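Bottle and cup deposits: what changes in October

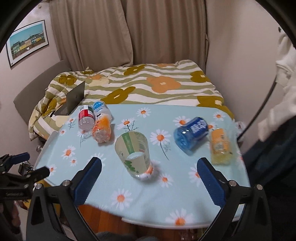 The deposit return trial in Lornau becomes a permanent service in October. Most of it stays the same, but there are a few changes to hours and to what the machines and the counter will take, so please read this before you bring your next bag.

The counter at the Ukengate parking lot will open at 8 a.m. and close at 6 p.m. The old noon closing is gone. Last intake is at 5:30, and the gate is locked at 6 whether or not there is a line. If you have more than 200 items, come in the morning and use the side entrance on the loading dock.

Plastic drink bottles are still accepted with the label on. Leave the caps on too. Last year we asked people to take them off, and a lot of you still do, but the sorting plant now wants them attached. Empty the bottle first. A quick rinse is enough. Do not crush it, as the counter has to be able to read the code.

Plastic cups are the part that has caused the most questions. Cups from the cafes and snack bars that signed up can be returned at the counter only. They carry no deposit, so you won't get money back for them, but they will be recycled and you can hand them over with everything else. Lids and straws go in the trash. Paper cups are not accepted at all, including the ones with a plastic lining.

Milk jugs, cooking oil bottles and anything that held cleaning products should go in your curbside bin as before.

Refunds can be paid in cash or put on a Studix card. The card takes a day to update. If your balance still looks wrong after that, bring the paper slip – the counter can't look up a return without it. Slips are good for 30 days.

During the trial, 448 households signed up for the card and 1,345 bags came through Ukengate. Hyun-seo Hong, who ran the counter from the start, is moving to the new site at Majimbun, and Si-woo Kwon takes over at Ukengate. Majimbun will start with bottles only and add cups in the spring if there is room for the extra bins.

A note on storage at home. We have had several calls about ants and wasps. Keep bags closed and out of the sun, and don't save them up for months. A paper grocery bag works fine for a small household. Please don't leave bags outside the gate overnight. They get torn open, and the staff have to clean up the lot before they can start.

New bags are free at the counter, two per visit.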